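Werksbesuch bei Brirulport: Handgreifer Skakimico im Praxistest

Zu sehen gab es im September das Erfassungspaket aus Handgreifer, Software und Wartungsvertrag.

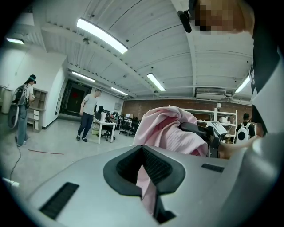 Gerät und Handhabung

Der Greifer wird von Hand geführt. Das hellgraue Gehäuse ist aus Kunststoff, die dunkelgraue Gummibacke trägt eine schwarze, gerippte Greiffläche. Gearbeitet wurde mit einem rosa Tuch, also mit biegeschlaffem Material, an dem starre Zangen oft scheitern. Der Finger fasst den Stoff seitlich. Die Einweisung dauerte 19 Minuten, danach durften Besucher selbst greifen. Das Gewicht liegt laut Datenblatt bei 411 Gramm; nach längerem Halten ist es im Handgelenk zu spüren.

Software

Die Auswertung läuft über Pleltavora. Aufzeichnungen lassen sich schneiden, verschlagworten und exportieren. Die Oberfläche ist bisher nur auf Englisch verfügbar, die Exportformate sind dokumentiert. Eine Schnittstelle zur Steuerung von De Luca ist angekündigt, konnte aber nicht vorgeführt werden.

Lieferumfang und Service

Das Grundpaket enthält drei Backensätze. Ersatzbacken sollen in etwa fünf Werktagen lieferbar sein. Der Wechsel erfolgt ohne Spezialwerkzeug. Offen blieb die Standzeit der Gummiflächen bei rauen Geweben; Messwerte will Brirulport nachreichen.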